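**2019-08-24**

The comparison of the two parallel grippers, which I announced in this journal in July, is now complete. The following account sets out the method, the results and the points on which Biljana Bošković and I continue to disagree. I write in a private capacity, and the opinions are my own unless marked otherwise.

## Equipment

The first gripper was the Murkel, which has been on my arm for two seasons. The second was the Bawa, a lighter unit with a longer stroke, lent to me by Jedetti for a period of 14 days. Both were driven by the same Prondaton controller, on the same firmware, and both carried the same small wrist camera. The camera bracket was moved from one unit to the other without alteration. Milagros Herrera had machined it with two sets of holes for this purpose.

## Method

A set of 27 objects was chosen in advance and not revised. It included blocks, tubes, two sizes of bottle cap, a folded cloth and several flat strips. Each object was attempted 15 times with each gripper, giving 405 attempts per unit. An attempt was recorded as successful if the object was lifted, held for five seconds and set down without slipping in the fingers. No second tries were permitted.

The closing force was set once for each gripper at the start of the work. I considered adjusting it for the cloth and decided against doing so. Biljana Bošković holds that this was an error and that it placed the Bawa at a disadvantage. Her objection is recorded here at her request.

## Results

On the blocks and tubes the two units could not be told apart. On the bottle caps the Murkel was clearly the better of the two. Its fingers close squarely, and small round objects do not roll out toward the wrist. The Bawa was the better unit on wide objects, as its stroke would suggest, and it was noticeably quieter in operation.

The cloth was unsatisfactory with both. I do not propose to publish a figure for it until the test has been repeated with a softer finger pad.

## The camera

A larger part of the work than I had expected concerned the camera. A total of 2857 stills were kept for review, and Biljana Bošković examined all of them. Her principal finding is that the view from the wrist depends a great deal on how far the fingers intrude upon it. With the bracket in its forward position, black fingertips occupy only the lower part of the view. In the rear position they hide the object at the very moment of contact. The forward position is therefore recommended, although it leaves the lens more exposed to knocks.

Her second finding relates to backgrounds. A plain wall gives the software very little to confuse with an object. A patterned surface is a harder test, particularly where it runs off at a steep angle and the pattern grows denser with distance. She has asked that strong patterns be included in all later trials, and I have agreed. She also advises that shadows beside a flat object be marked separately during review, as a soft shadow on a pale ground can be taken for a second edge.

## Remaining matters

The Bawa has been returned. The Murkel has been refitted and will stay in service for the present. Milagros Herrera is preparing a revised bracket with a shallow guard for the lens, and the caps and the cloth will be run again once it has been fitted. The attempt log can be sent to any reader who asks for it, as a plain spreadsheet. 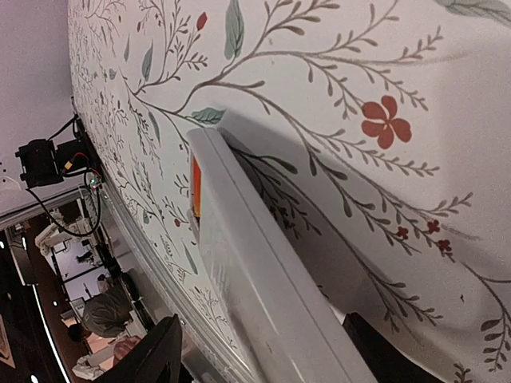 *Photo: wrist camera, forward view, with a flat white bar against botanical wallpaper. Credit: Biljana Bošković.*

Corrections to the above may be left in the comments and will be entered in the text with the name of the reader who supplied them.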